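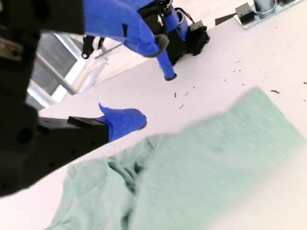 January 26, 2021

I need people who like folding cloth! If you're the one in your family who gets handed the fitted sheet, please read on.

I'm writing a small handbook for Plidby, my home sewing and fabric care project, and the chapter I'm stuck on is folding. I fold everything the way my aunt did, in thirds and then in half, and I've started to suspect that's a strange way to do it. So I'd like to watch how other people go at it. Plain pieces, hemmed pieces, stretchy stuff that won't lie flat, the slippery lining fabric that slides off the pile the second you turn around (I have a whole bin of that, sorry in advance).

**What you'd be doing**

You come by for one session of two hours. I give you a stack of fabric and a white table by the window, and you smooth, fold and stack however you'd do it at home. I'll be taking notes and asking nosy questions like why you started from that corner. Halfway through we stop for coffee or tea, and then you get a second stack with the sizes all mixed up. There's no right way to do any of it and I'm not timing you.

My fabric collection is at 292 pieces right now, everything from napkin size to a tablecloth for a table I no longer own. You won't see all of it, I promise.

**Who I'm looking for**

- Seven more people, 18 or over
- Folders of every level, including people who mostly shove things in a drawer (I really want a few of you)
- Left-handed folders especially, I only have one so far
- OK with standing for a good part of the session, though there's a stool and you're welcome to use it
- No bad reactions to cotton lint or unscented laundry soap

You don't need to know how to sew. If you used to work in a store, a hotel or a laundry, mention it, I'd love to hear how they taught you.

**The practical bits**

Sessions are at Tarar, one person at a time, and they run until the end of May. Bring a mask, please, and I'll wear mine too. The window will be open a crack, so a sweater is a good idea. Rings and bracelets tend to snag on the looser weaves, so leave those at home if you can.

I can't pay an hourly wage, but everyone gets a fabric bundle of eight pieces to take home, plus a copy of the handbook when it's printed.

To sign up, leave a note at the Tarar front desk marked "Plidby folding" with your name, a phone number and whether mornings or afternoons are better. Tell me how you fold a bath towel, too. I'll call you back to set a time!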